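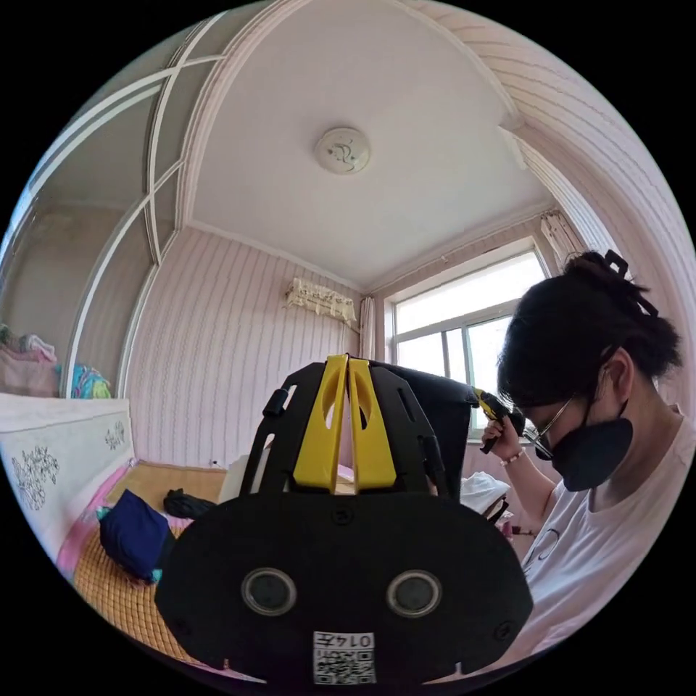

Ludari are back, and they're bringing the loud one with them

Well, I did say in February that I'd stop going on about Ludari, and I managed it for a good while. Then the new single landed in my inbox and here we are again.

It's called Hetby, it's out now, and it's the noisiest thing they've put their name to. If you only know them from the slow, hazy songs on the first EP you might want to turn your speakers down before you press play. I didn't, and the dog left the room. There's a bass line that sounds like somebody dragging a wardrobe down the stairs (I mean this as praise), and then the whole thing drops away for a verse with hardly more than a voice and a cheap organ before it all comes piling back in.

Kwaku Korletey wrote it on his own last winter and, by his account, nearly threw it out. "I had it as a quiet song for months and I was bored stiff by it," he told me over the phone, with what sounded like a kettle going in the background. "Then we played it at double speed in rehearsal for a laugh and everybody stopped laughing about a minute in." He still sings it in that flat, half-spoken way of his, which I know puts some people off. My sister can't stand it. I think it's the best thing about them.

The B-side, Aryee, is closer to the old stuff – long, drifting, lots of echo on the guitars – and I've ended up playing it more than the A-side. It was recorded in one go late at night, and there's a wrong chord near the end that they've left in. Kwaku reckons he can't hear it any more. I can, every time, and I'd be sorry if they fixed it.
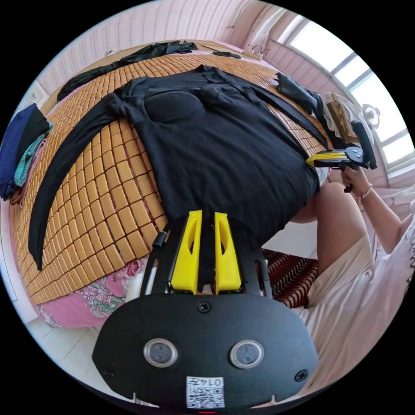
There's a vinyl pressing too, a seven-inch, with 84 copies going on sale at the shows and none online, so you'll have to turn up in person. I asked why 84 and was told that's how many sleeves came out of the printer looking decent. Fair enough! The download is up on the band's own page already if you don't own a record player or can't face the queue.

And the shows, which is what most of you have been writing in about. They're playing 12 dates, nearly all of them in small rooms, and the last one is at Iden, which has been shut for so long that I'd half forgotten what the inside looked like. It's had a new floor and a new PA put in and the bar has moved to the other end, so regulars will be walking the wrong way all night. I saw my first proper gig there when I was far too young to be let in and I've got a soft spot for the place, sticky stairs and all.

It isn't a big venue by anybody's standards, but it's a fair step up for Ludari. The last time I saw them there were more people on the smoking steps than in front of the stage, and they played as if it was a crowd of 2000. Kwaku broke a string in the second song and did the rest of the set on a guitar borrowed from the support band, which was tuned differently, so half the songs came out in a new key. I've got a very bad recording of it on my phone and I'm fond of it.

They'll have a fifth member for this run, on keys and a bit of trumpet, and the set is meant to be mostly new songs. There's an album on the way as well, though I couldn't get a title or a month out of anyone. Kwaku would only say that it's "done apart from the bits that aren't", so I wouldn't hold your breath.

Doors at Iden are at 7.30pm, with two supports still to be announced. Tickets are on sale from the venue and there's a limit of four each. Under-16s can come along with an adult, but have to stay up on the balcony, where the sound's better anyway if you ask me. I'll be down near the left-hand speaker with my earplugs in – come and say hello.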